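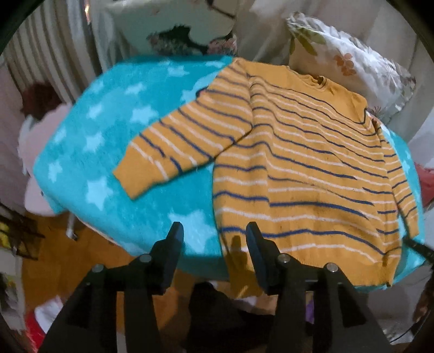
Laundry folding, first sleeve across: a striped sweater on a fleece blanket, seen from the hand-held gripper.

How to Budget for a Hand-Held Gripper Kit: Planning a Small Folding Data Project

Buying guides for robot equipment tend to start with the arm. If your project is about cloth, start with the hand-held grippers. You can record a lot of folding with them before you need an arm at all, and the arm you end up choosing will depend on what you learn in the first few months.

We wrote up our own planning process after setting up the Gromodora folding project. The steps below are in the order we would do them now, which is a little different from the order we did them in.

Step 1. Write down the tasks before you look at any hardware

Make a plain list of what people will do with the grippers. Ours had sweaters, towels, pillowcases and children's pants. Next to each item, write three things: does it take one hand or two, how thick is the fabric, and how large a surface does it need when it is laid out flat.

A long-sleeved sweater takes more room than most people expect. With one sleeve folded over the body and the other lying down along the side, an adult knit still covers a good part of a table or bed. If your list has bed sheets on it, plan for a double bed or a clear floor.

Step 2. Decide how many grippers you need

Folding is mostly two-handed work. For each person recording at the same time, count 2 grippers. If you only have money for one, stick to tasks where a single pinch and drag does the job, such as bringing a sleeve across or turning up a hem.

Keep the first order small. You will want to change something after the first weeks, and it is cheaper to change it on one pair.

Step 3. Look closely at the fingers

This is where cloth projects differ from projects with cups and boxes. Ask the seller these questions, and get the answers in writing:

What are the finger pads made of, and can they be swapped without taking the linkage apart?
How wide do the fingers open?
Are the front corners of the pads rounded? Square corners catch on loose knit.
Can the pivot pins be bought separately?

Flat pads can slide over a thin T-shirt and do fine on a ribbed cuff. We ended up keeping one set of firm pads and one set of softer ones. Order spare pads with the first purchase, since shipping on a small bag of parts often costs more than the parts.

Step 4. Budget for the camera and mount as one item

Quotes sometimes list the gripper and the camera but leave out the mount, the cable and the memory card. Put all of these on a single line of your sheet so you can compare sellers fairly. We asked Lenihan and Jineleck for the same complete kit – gripper, camera, mount, cable, card, charger – and the two quotes looked quite different once everything was on them.

Check the field of view too. A wide lens will pick up the fingers and the garment together, plus a good deal of the room. If you are recording in homes, settle your consent form and your storage rules before you buy, because they affect how much disk you need.

Step 5. Plan the garments and surfaces

Garments are equipment. Give them their own line.

Buy secondhand and buy mixed: stripes, solids, thick, thin, stretched, fuzzy. A sweater with wide, regular stripes is useful because you can see from the recording how the knit is lying. We set our starting wardrobe at 88 pieces and bought most of them by weight at a thrift store.

For surfaces, use what people have. A patterned fleece throw costs very little and behaves very differently from a bare tabletop, since knitwear drags on it. Include at least a smooth surface and a fuzzy one in your plan. Add a lint roller to the list as well. Loose fibers end up on everything, including the lens.

Step 6. Add up the running costs

The purchase is the easy part. These are the lines we left off our first sheet:

Memory cards. They get lost and they wear out.
Hard drives, with a second copy of everything.
Laundry. The wardrobe needs washing.
Pay for the people recording, including the time they spend getting used to the tool.
Pay for the people checking the recordings.
Replacement pads and pins.

We planned for 666 recorded folds in the first round and worked out the storage by recording 23 of them first, then scaling up the file sizes. Do the same with your own camera settings – published numbers won't match your setup.

Step 7. Run a short trial before the second order

Ask each seller for a loan or a paid trial. Grunik let us rent a pair with the fee taken off the price later, and it's worth asking others for the same terms.

During the trial, record in a normal room with normal light. Leave the pillows and the laundry where they are. Then go through the recordings and check:

Can you see both fingertips when they are close to the fabric?
Are bright spots washing out the stripes or seams?
How tired is the person's wrist after a full session?
Did any of the pads come loose?

Write the answers next to the line items on your sheet.

Step 8. Leave the arm for later, but leave room for it

Keep an empty line for the robot arm with a question mark against the price. Write down the gripper's weight and the mounting pattern on the back, if it has one. When you do ask for arm quotes, send those along with your longest reach from Step 1, measured from where the arm would stand to the far cuff of your largest garment.

We plan to ask for our arm quotes in September. The sheet from Step 6 gets updated first.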